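Fodora Open-Top Tray Box, Orange

Home > Desk and Workbench > Small Storage > Open boxes

Fodora Open-Top Tray Box
Colour: orange
Sold singly or in sets of 9
Usually leaves our Dostivgate shop within 2 working days

We have been selling the little Fodora box for long enough now that it feels like one of the family, and it still surprises us how many people come back for more of them. It's a simple thing, a rectangular box with an open top and a raised rim, and it does the sort of job you don't think about until you've got a drawer full of loose screws and can't find the one you want. Stepan Maksymiv drew the first one for his own bench, when he was fed up with jam jars (the lids were always going missing, and he never could get his fingers to the bottom). He made a handful for friends, the friends wanted more, and that was more or less the start of it.

The orange is the colour we are asked for most. We did try a very smart dark grey for a while, and a few customers loved it, but small dark boxes have a way of vanishing on a busy bench and we went back to orange with some relief. If you have a shelf with the grey ones on it and need more to match, do write to us, as there may still be a few in the back room.

What people use them for

Screws and washers, of course, but also beads, fuses, pen nibs, drill bits, cable ends, buttons and seed packets folded in half. Hiu-tung Tseng, who mends clocks, keeps one for every job on the go and slips the customer's ticket in with the parts, so that nothing wanders off between one day and the next. Getsemaní Contreras bought a set for her sewing room and then another for the kitchen, where they hold tea bags and those little packets of yeast. We wouldn't put anything hot or oily in them, but dry goods in their own wrappers are perfectly all right.

They suit a shared room very well too. If several people are working at the same tables and getting up and down all day, it's a great help to be able to pick up your own small parts, box and all, and carry them across to where you need them. One hand will do it – that was rather the point of making them this size.
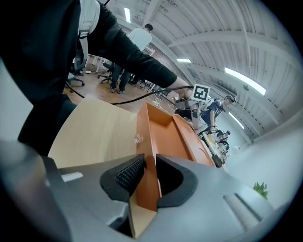 The rim is worth a word, as we do get asked about it. It gives you something to take hold of, and it stiffens the sides so that the box doesn't bow when it's full. It also slows things down if the box gets a knock, though I'm afraid it won't save you if you drop it from the top of a ladder (Gumaro Zavala in our packing room has tested this, not on purpose).

Looking after it

Wash in warm water with a drop of washing-up liquid and leave it to drain upside down on a cloth. Please don't put it in the dishwasher. Sticky labels will come off more easily if you warm them first with your hand, and a soft pencil works nicely on the rim if you'd sooner not use labels at all – it rubs away with a damp finger.

Ordering

Single boxes and sets of 9 can be ordered from this page. For schools, clubs and workshops wanting 500 or more, please get in touch before you order, and we'll work out a price and a sensible way of getting them to you. The last large order was 600 and it filled the hallway, so a bit of warning is always welcome!

If you're after something deeper, have a look at the Balska box, and for long thin things such as paintbrushes and knitting needles the Cervantes tray is a better shape altogether. Neither of them stacks with the Fodora, so it's best to keep each kind on its own shelf.

Returns are accepted if the box is unused and you let us know first. Teodoro Salinas looks after returns and will send you the address and a label.

Page last updated June 4, 2020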